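Section 4. Before you fit the seat and lid

Read this section through once before you open the hardware bag. People who read it afterward tend to write to us, and Aaliyah Fortin, who answers the mail, has asked that there be less of it.

These instructions cover the Skillorholm one-piece toilet, floor-standing, with the standard lid. If you bought the wall-hung Panow, you want the other booklet. It is the thicker one.

4.1 Clear and cover the area

1. Take everything off the bathroom floor. Bath mats, scales, the magazine rack, the cat.

2. Shut off the water at the supply valve and flush once to empty the tank. The handle should feel slack on the second try.

3. Keep the carton until the job is finished. Stand it out of your way with the flaps closed. It is the only thing in the house the right size for sending a toilet back in, and the returns desk is strict about this.

4. Lay out the seat hardware where you can reach it from a kneeling position. You will not want to get up.

NOTE: The side bracket is packed separately, in the small bag marked Hakano. Homes with a solid back wall can leave it off. If you're fitting it, do so now, with the bolts finger-tight only, and see Section 6 for the final turn.

4.2 Protect the glaze

The glaze will stand up to over 1,000 scrubbings with an ordinary brush. It will not stand up to one dropped wrench. Before any tool goes near the rim, put something soft between the two.

5. Find an old sock. A thick, fuzzy one is best, and the color is your own affair. Thin dress socks slide off and are no use here or, in our view, anywhere.

6. Close the lid and lay the sock over the rim on the side you will be working from, with the spare end hanging free.

7. Check the sock for grit first. A sock that has been worn in the garage is sandpaper with a heel.

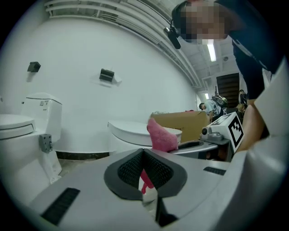

Fig. 4-2. Sock at the rim, lid closed.

8. Work with the sock in place until the last nut is on. Move it along as you move -- it does no good on the side you have already finished.

CAUTION: Take the sock away before the first flush. Benedikt Buschmann at our service desk keeps a list of objects recovered from drains, and socks are in the top 10. The warranty does not cover them, in any size.

4.3 Fit the hinges

9. Drop one hinge post into each hole, flat side toward the tank.

10. Push a rubber washer up each post from below, then the nut. Turn by hand until it stops.

11. Give each nut a quarter turn with the 17 mm wrench. A quarter turn is a small amount. If you hear a creak, you have gone past it.

12. Sit on the closed lid and shift from side to side. If it moves, loosen both nuts, center the seat, and go back to step 11 -- with the sock.

NOTE: Leave the seat alone for 8 hours after fitting if you used the optional sealing ring. Plan your day accordingly.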